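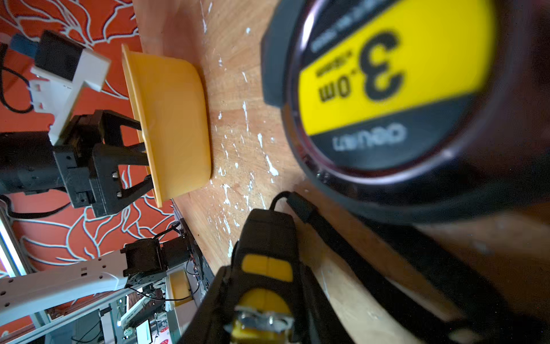
Rollbandmaß mit der Aufschrift 3.0m, Marke deli, auf hellbraunem Holztisch mit weißen Spritzern

Start Themen Werkstatt Messen und Prüfen Mitglieder Anmelden
Forum durchsuchen ... Suchbegriff eingeben

Weiße Spritzer auf Holztischplatte und Wahl des Bandmaßes

Werkraum_Fivholm
Sehr geehrte Mitglieder, für den Werkraum unserer Einrichtung ist die Aufarbeitung eines Holztisches vorgesehen. Die Platte weist zahlreiche kleine weiße Spritzer auf, bei denen es sich um Farbe oder um Putz handeln kann. Die Maserung soll sichtbar bleiben, ein deckender Anstrich scheidet daher aus. Ich bitte um Auskunft, wie die Spritzer ohne Beschädigung des Holzes zu entfernen sind. Ferner steht uns für das Aufmaß das abgebildete Bandmaß mit 3 m Länge zur Verfügung. Genügt dieses, oder ist für Möbelarbeiten ein anderes Messmittel zu beschaffen? Die gelborange Kunststoffschüssel würde ich gern für das Reinigungswasser verwenden.

Gatchalian
Zunächst ist zu klären, um welches Material es sich handelt. Befeuchten Sie einen einzelnen Spritzer an unauffälliger Stelle mit lauwarmem Wasser und warten Sie 2 Minuten. Wird er weich, liegt vermutlich Gips oder eine einfache Wandfarbe vor. Solche Rückstände lassen sich mit einem Kunststoffspachtel in Richtung der Maserung abheben. Bleibt der Spritzer hart, ist mit Dispersions- oder Lackfarbe zu rechnen. In diesem Fall empfiehlt sich die Ziehklinge, flach geführt und mit geringem Druck. Anschließend wird die gesamte Fläche mit Körnung 80 geschliffen und danach stufenweise feiner. Ein Schleifen nur an den betroffenen Stellen hinterlässt Mulden, die nach dem Ölen deutlich hervortreten. Zwischen Reinigung und Schliff muss die Platte vollständig durchtrocknen.
Eine Kunststoffschüssel ist für Wasser und milde Seifenlauge unbedenklich. Lösemittelhaltige Abbeizer gehören nicht hinein, sofern die Beständigkeit des Kunststoffs nicht bekannt ist.

Plilness
Einfach abschleifen und ölen. Bei uns hat eine Dose Zondent für 2 Anstriche gereicht.

Holzwerkstatt_Nord
Ergänzend zum Bandmaß: Für einen Tisch sind 3 m ausreichend. Zu beachten ist das Spiel des Endhakens. Es ist beabsichtigt und gleicht die Hakenstärke zwischen Innen- und Außenmaß aus, der Haken darf also nicht festgeklopft werden. Ist er verbogen, messen Sie ab der Marke 10 cm und ziehen diesen Betrag wieder ab. Für Zapfen und Nuten ist ein Messschieber vorzuziehen. Beim Schleifen sollte das Bandmaß nicht auf der Platte liegen bleiben, da Schleifstaub in das Gehäuse gelangt und den Einzug beeinträchtigt.

Zuletzt aktualisiert: Januar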